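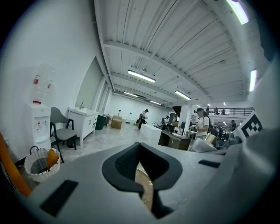 Stock Control for Small Producers
Handout to lecture 4: How much to order, and when

In the last lecture we spoke about why a firm keeps stock at all. Today we go to the two questions which every storekeeper must answer again and again: how much do I order, and at what moment do I send the order? Please read this handout together with the worksheet for the seminar. The worksheet uses the same firm and the same numbers.

1. The firm in our case

Lidari makes folding screens for offices. It buys its hinges from one supplier, Luik, and its cloth from another, Flatex. The two materials behave very differently. Hinges are small, cheap and do not spoil. Cloth comes on long rolls, takes much space, and the colours change from one season to the next. For this reason we will treat them separately, and I ask you to do the same in your written work. Every year some students add hinges and cloth into one total, and such a total has no meaning.

2. Some words we need

Demand is what the workshop takes from the store in a given period. It is not the same as sales. A screen can be sold in April and the hinges for it taken out a month earlier.

Lead time is the time between sending the order and having the goods on the shelf, checked and ready for use. Students often stop the clock when the lorry arrives. The unpacking and checking also belong to the lead time, and in small firms they can be the longest part.

Safety stock is the quantity we keep for the case that demand is higher, or delivery slower, than we expected.

Reorder point is the level of stock at which we send a new order.

3. The reorder point

The formula is simple:

reorder point = daily demand x lead time in days + safety stock

Let us take the hinges. The workshop uses 20 boxes in a working day in the busy season. Hmm, is this the average or the highest day? You must always ask this question when somebody gives you a number for demand. In our case it is the highest day. On an average day the workshop uses 10 boxes. Luik delivers in three working days when everything goes well.

With the average, the demand during the lead time is 10 x 3 = 30 boxes. If Lidari orders when there are exactly 30 boxes left, and keeps no safety stock, then a single busy day is enough to empty the shelf before the delivery comes.

With the highest day in place of the average, we have 20 x 3 = 60 boxes. The difference between the two results is 30 boxes, and this is one way to fix the safety stock. It is a careful way, and for cheap goods like hinges I find it acceptable. For cloth it would be too expensive, as we will see in section 5.

4. How much to order

There are two kinds of cost which pull in opposite directions. Each order costs something by itself: the time of the person who writes it, the delivery charge, the checking. If we order seldom, we pay this seldom. But then each order is large, and large orders must be stored, insured and paid for early.

In the textbook you will find the square root formula for the best order quantity. You should be able to use it, but please remember what it supposes. Demand is taken as even through the whole year, the price does not depend on the quantity, and the whole delivery arrives at once. With Luik the second point is already wrong, as the supplier gives a lower price from 56 boxes upwards. When there is such a price step, you calculate the total yearly cost twice, once with the quantity from the formula and once with the quantity at the step, and you compare.

5. The cloth

Here the danger is of another kind. A roll in a colour which the customers no longer want can stay in the store for years. Its value in the books remains high, while its real value is close to nothing. Lidari had this problem with a green cloth named Flostus, which was ordered for one large customer and then was not called off.

For goods of this type we prefer small and frequent orders, even when the formula says otherwise. It can also help to agree with the supplier that he keeps the rolls and sends them on request. Flatex offers this for plain colours only.

6. Checking the stock

All the calculations above depend on a correct stock figure. Two methods are in use. With the yearly count, everything is counted at once and the work stops during this time. With the rolling count, a small part is counted each week, and the goods with the highest value come more often. We will compare both in the seminar.

For the next time

Read chapter 6 up to the part on discounts. Do exercises 2, 3 and 5 from the worksheet. In exercise 5 the lead time is given in calendar days and the demand in working days, so change one of them before you start. Bring a calculator; telephones are not allowed in the test, and it is better to practise without them.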